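Open days, says Judit Vincze, are where bad ideas go to get applause. She has been to plenty. She spent years running assembly lines for a garden furniture maker before she took up consulting, and when Trutari opened its workshop in Huscombe to visitors in August 2021, she drove over mostly to be annoyed.

"I'd read the invitation," she tells me over a very bad coffee the next morning. "It said the robots would put together household furniture 'the way a person does.' I've watched a lot of people put together furniture. I wasn't sure that was a selling point."

The invitation listed 7 demonstrations. She stayed for all of them, and took notes on the back of the program.

What bothered her first was the talking. Wyn Samuel, who runs the Trutari workshop, gave the welcome, and she thought he gave it well, but every question about speed came back as an answer about potential. Somebody asked how long one table took. Samuel said it depended. Somebody else asked what it depended on.

"He's a nice man and he didn't duck it completely," Vincze says. "He told us they'd done 300 trial runs with that table and that 247 of them had finished without a person stepping in. Fine. That's a number. But in my old shop, if I'd had 53 tables out of 300 that needed rescuing, I would've been looking for a new job."

I put this to Samuel by phone. He doesn't argue with the sum. "She's right, and we put the figure up because we knew people like her would be in the room," he says. "We aren't selling a production line. We're finding out what goes wrong when two arms have to handle the same part."

The table was the piece most visitors crowded around. It's a cheap white thing with tube legs, the sort you'd buy for a patio, and it gets built upside down.
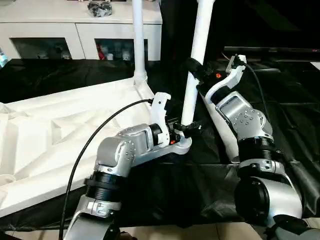 *Both grippers on one leg at the Huscombe open day, with another leg upright at the far corner.*

Vincze's complaint about the leg job is a practical one. A leg like that weighs next to nothing. A teenager can hold it in one hand and look at a phone with the other. So why two arms?

"I asked that out loud," she says. "A young engineer, Afiq Sembiring, came over and explained it to me, and he was good, he didn't talk down. He said a long part swings if you hold it only at the end, and then it won't line up with the socket. With a second grip farther along, you can steer it. I said, so you've doubled the equipment to fix a wobble. He said yes."

She laughs at this. It's the one answer from the visit she repeats twice.

Her other doubts are harder to laugh off. She wants to know who sets the parts out before the arms begin. She wants to know what happens with a socket that came out of the mold a little tight, which in her experience is most of them by the end of a shift. And she'd like to see it done in a real plant with dust and a radio going — somewhere like the Clitley site where she used to work.

Samuel says a trial outside the workshop is planned for January, though he won't say where. On tight sockets, he admits the arms do badly. "They push, they stop, they try again. A person would give it a thump."

"Well, that's the job," Vincze says when I read her the quote. "The thump is the job."

She doesn't think the day was wasted. She liked that the engineers stood near the arms and took questions, and she liked that the 10 people in her group were allowed to interrupt. She has asked Sembiring to send her the notes on the runs that failed. He has promised to, and she's still waiting.

Would she put one in a factory? "Not for legs," she says. "Ask me again after January."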